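작업 테이블 정리 프로젝트 보고서
공용 테이블 위의 물건은 어떻게 자리를 잡는가

1. 시작한 이유
우리 조는 학기 내내 벽에 붙은 짙은 회색 테이블 하나를 같이 썼다. 드로잉 연습도 하고, 모형도 만들고, 밤에는 간식도 먹는 자리다. 그러다 보니 물건이 쌓이고, 정작 종이를 펼 공간이 없어졌다. 처음엔 그냥 청소나 하자는 얘기였는데, 하다 보니 너무 재미있어서 프로젝트 주제로 삼았다! 이름은 조원들이 돌아가며 낸 후보 중에서 '멜리스(Melis)'로 정했다.

2. 방법
2월 한 달 동안 규칙을 두 번 바꿔 가며 테이블을 썼다. 앞의 절반은 아무 규칙 없이, 뒤의 절반은 구역을 나누어 썼다. 구역은 세 가지다. 벽 쪽은 오래 두는 것(상자, 책, 목각 인형), 가운데는 하루에 몇 번씩 손이 가는 것(컵, 컵받침, 물병), 앞쪽은 비워 두는 작업 공간이다. 재료비는 3000원이 들었고 전부 마스킹 테이프 값이다. 테이프로 경계선을 붙여 놓으니 누가 봐도 구역이 한눈에 들어왔다.
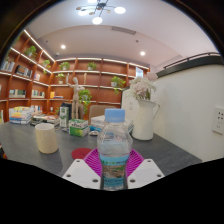 가장 의외였던 건 마실 것의 자리였다. 500ml 생수병은 뚜껑을 닫아 두면 어디에 세워도 괜찮을 줄 알았는데, 키가 있어서 그런지 뒤쪽 물건을 꺼낼 때마다 팔에 걸렸다. 손잡이 없는 크림색 컵은 반대로 낮고 안정적이라 왼쪽에 두면 거의 신경이 쓰이지 않았다. 납작하고 둥근 검붉은 컵받침은 정말 신기한 물건이다. 컵이 올라가 있지 않아도 다들 그 자리만큼은 비워 두었다! 조원 모두가 컵받침을 일종의 예약석처럼 여긴 셈이다.

3. 벽 쪽 구역
여기는 키 순서가 중요했다. 좁고 긴 상자와 작은 초록색·흰색 상자를 나란히 두고, 그 뒤에 관절 목각 인형을 세웠다. 인형은 한 팔을 위로 들게 해 두면 상자 너머로도 잘 보여서, 크로키할 때 자리를 옮기지 않고 바로 그릴 수 있었다. 흰색 더미는 옆으로 넓게 쌓는 편이 나았다. 높이 쌓았을 때는 맨 아래 것을 빼다가 두 번이나 무너졌다.

4. 결과와 아쉬운 점
구역을 나눈 뒤로는 작업 전에 치우는 시간이 눈에 띄게 줄었고, 무엇보다 앉자마자 그리고 싶어지는 테이블이 되었다. 다만 작은 포장이나 자잘한 소품은 끝까지 자리를 못 정했다. 상자 옆 틈에 자꾸 모이는데, 작은 쟁반을 하나 두면 해결될 것 같다. 다음 학기에는 옆방의 긴 테이블에도 같은 방법을 써 볼 생각이다. 거기는 쓰는 사람이 더 많아서 벌써 기대된다.

문의: 트레빅(Trevik) 디자인 스튜디오 학생 프로젝트 게시판 | © 2025 Trevik | 맨 위로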